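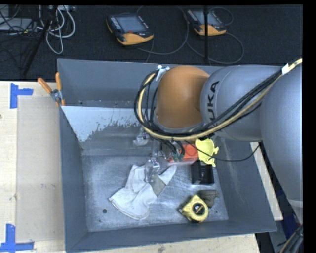

Grey metal bin on a wooden table, with a KUKA arm reaching over it.

How to Set Up and Label a Two-Bin Stock System for Small Parts

A two-bin system controls the stock of low-cost parts without a running count. Each part number is held in two bins. Parts are taken from the first bin until it is empty, and the empty bin is the signal to reorder. The second bin covers demand until the new stock arrives. This page covers bin sizing, labels and the refill routine for fasteners, fittings, connectors and similar items.

Before you start

Pull the usage records for each part number. One year is enough for steady items. Leave out parts with a high unit cost, a short shelf life or fewer than two withdrawals per quarter. Those are better handled by individual order.

Step 1. Work out the bin quantity

The second bin must hold enough parts to last through the supplier lead time, plus a safety margin.

Bin quantity = daily usage x lead time in days x safety factor

Lead time runs from the moment the first bin is empty to the moment the new parts are on the shelf. It includes the time the card waits for collection, order entry, shipping and receiving.

Worked example: an M6 flange nut is used at 50 per working day. Lead time is 8 working days. With a safety factor of 1.25, the bin quantity is 500. Two full bins hold 1,000 nuts.

Use a factor of 1.25 for steady parts and 1.5 for parts with uneven demand. Above 2, check the usage data again before buying larger bins.

Step 2. Match the quantity to the pack size

Round up to a whole supplier pack where possible. If the calculation gives 730 and the part ships in bags of 800, set the bin quantity at 800. Split packs create loose remainders that end up in drawers.

If one pack is much larger than the bin quantity – 2,000 washers against a need for 300, for instance – keep the full pack as the second bin and use a small container at the point of use.

Step 3. Choose the bins

Weigh 100 parts and calculate the full weight before picking a size. Plastic bins are fine for most hardware. Use steel for castings, oily parts or anything with sharp edges. Fill to three quarters at most. We use Plareck stacking bins for the small sizes and Zastov steel bins for the rest.

Step 4. Make the labels

Print two labels per part number, one for each bin. Each needs:

Part number
Short description
Bin quantity
Shelf location
Supplier code
1 of 2, or 2 of 2

Set the part number in the largest type. Put the same location code on the shelf edge.

Step 5. Load the shelf

Place bin 2 directly behind bin 1. On shallow shelving, stack them with bin 1 on top. Do not open bin 2 while bin 1 still has parts in it.

Step 6. Run the refill routine

When bin 1 is empty, move it to the return rack and pull bin 2 forward. Collect from the rack at a fixed time; 3 p.m. works if orders go out the same day. Scan or write down each part number and place the order. Fill the empty bin on receipt and return it to the rear position.

Review

Recalculate quantities every six months. If bin 2 runs out before delivery, check the lead time first – it is wrong more often than the usage figure.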